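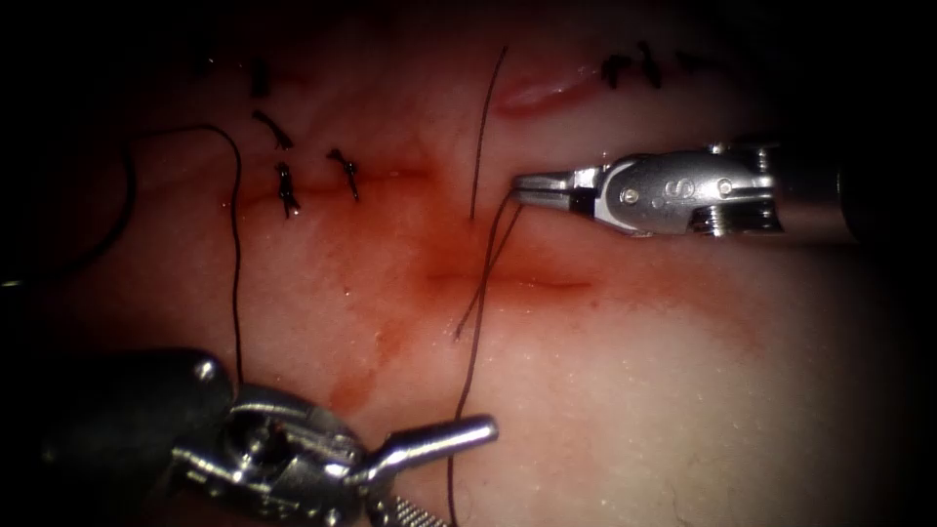 Kittipong Rojanasak

Stream sediment sampling is a way of looking for buried metal ores by collecting the mud, silt and fine sand that settle along the beds of creeks and small rivers. Rain and frost wear away at the rocks on a hillside, and little by little the crumbs are carried downhill, so a handful of silt from the bottom of a valley can hold a trace of nearly everything above it (a very patient sort of delivery service!). Geologists use the method early in a search, when the ground is wide and the budget is usually small.

A sampler generally works upstream from a junction, taking material from several spots along a short stretch of the bed and passing it through a sieve to keep the finest part. The samples are dried, bagged and sent to a laboratory, where they are tested for copper, zinc, gold and whatever else the survey is after. In the Nakatska survey, which covered 224 creeks in the hills behind Ramusby, crews collected 1,648 samples and finished in October, just ahead of the snow. Three of the creeks showed raised copper, and two of those were traced back to the same ridge, now known as the Wescombe prospect.

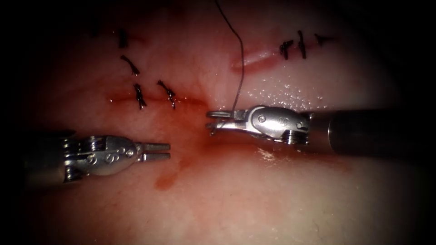
Can a high reading come from something other than an ore body?
Old mine waste, rusty culverts and farm chemicals can all raise the metal content of a creek bed, so samplers try to collect upstream of roads and buildings and make a note of anything nearby.

Results are normally drawn on a map by catchment, meaning the whole area of land that drains to the sampling point, and the more promising catchments are then followed up with soil sampling on the slopes.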